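2020-04-10

Long day on the Plumelcombe parcels, so I'm writing this up before I forget which tube was which. The outer boxes went back to the evidence room at lunch and I kept the inner wraps and the swabs. Please don't move the tray on the left side of the fume hood, it's mine and it's in an order that only makes sense to me.

First the wraps. Same story as the batch we had in January - brown paper, then a layer of foil, then a vacuum bag, then a printed card folded over the whole lot so it passes for a sample pack of bath salts. The tape is different this time though! January was the clear stuff that splits lengthwise when you look at it wrong. The new tape is cloth-backed and tears straight across, so we have proper ends to try and match. I got two ends that fit each other very nicely under the stereo scope, from two different parcels, which would put them on the same roll one after the other. I want somebody else to look at them cold before I say that out loud to the detectives. I've left them mounted, scale bar in, no notes on the slide so you won't be nudged.

Color tests next. Marquis went orange to brown on the first bag, quick, no hesitation. Simon's was blue. So far so boring, and that's what the case officer was expecting anyway. The third bag did nothing at all with Marquis and I sat there like a fool for the full wait and then did it again with fresh reagent. Still nothing. I ran the control next to it and the control was fine, so it's the powder and not the bottle. Could be pure cutting agent, could be a decoy bag, could be something our spot kit doesn't know. It's queued for the GC-MS with a blank in front and a blank behind.

About that instrument (sigh). The baseline was climbing again this morning from the hot end of the run. I changed the septum and the liner and trimmed the column, and it came down, but I don't love it. The septum had been in for 129 injections according to the log, and the log says we swap at 100, so can we all please read the log. I'm not mad, I just had to rerun the caffeine check twice and it ate my whole coffee break.

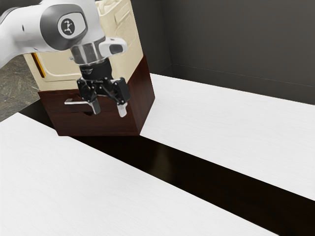 White arm and black two-finger gripper, dark wooden cabinet behind (render).

Weights. Gross and net are on the sheet, and I used the Benavides balance because the other one was drifting in the last digit with the hood fan on. Check weight before and after, both fine. One bag had a pinhole and had dusted the inside of the outer bag, so the net on that one is what I could brush out plus what was still inside, and I wrote it up that way. If the defense asks why the numbers don't quite close, that's why, and I'd like it in the file from day one.

The cards are the fun part. They're printed with a company name, Pirarard, which the detectives say doesn't come up as a registered business anywhere they've looked. The print is laser, toner sitting on top of the fibers, and there's a little repeating speck near the bottom edge on every card I've checked. If it's a scratch on the drum it should come back at the same spacing down any long sheet from that printer. The team has a printer from the second address and I've asked for test pages, blank and full black, 30 of each. Don't let them clean it first!

Prints: I haven't touched the cards with anything wet yet. Plan is visual and photos, then the speck measurements, then ninhydrin. The tape goes the other route, sticky side last. The foil is a mess of smears but there's one patch with ridge detail near a fold, and I circled it on the bag, not on the foil.

Paperwork grumble. The Drininier seals came in with the signature line half covered by the barcode sticker on two of the bags. Intact, no tampering I can find, but I photographed both and called the property desk so it's logged at their end too. Whoever takes in the next delivery, look at that before you sign.

Left to do: GC-MS on bag three (running overnight, method is the general screen, don't stop it), second look at the tape ends, order Marquis because the bottle is getting low, and chase the printer pages. Fridge key is back on the hook.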